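**Re: [wollum-list] how many hand-held grippers next year?**

Walter Villca wrote:

> Before I send the budget round: do we want 3 more hand-held grippers or can we live with what we've got? Stestar quoted 1,890 for the set, or 3,003 with spares. I'd sooner not ask for money twice.

Hi Walter, hi all,

Three more, please, and I'd go for the dearer quote! I know it's a jump, but in March we lost days waiting for one pivot pin (Juwita will remember, she was the one ringing them up), and bedding is hard on the fingers. Small cloths are kind to them -- duvet covers and thick throws really aren't.

If it has to be the cheaper one, could we at least add spare fingertips? I'd also put a line in for washing and replacing fabrics. We're down for up to 16 bedrooms and I can't see the same few blankets lasting through all that.

Sutrisno, did you ever hear back about the delivery time? Last I knew it was "soon", and I can't plan a rota round that.
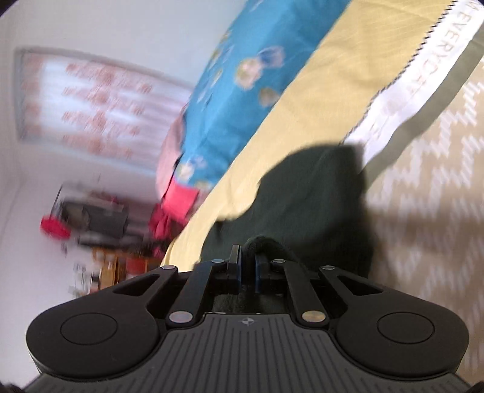 *Ratih Lumbantobing, Osurham, June 2021*

Dark green cloth in the fingertips, and plenty more bedding behind it. Walter, if you send me the draft sheet I'll fill in the fabric line myself -- it's only a few rows.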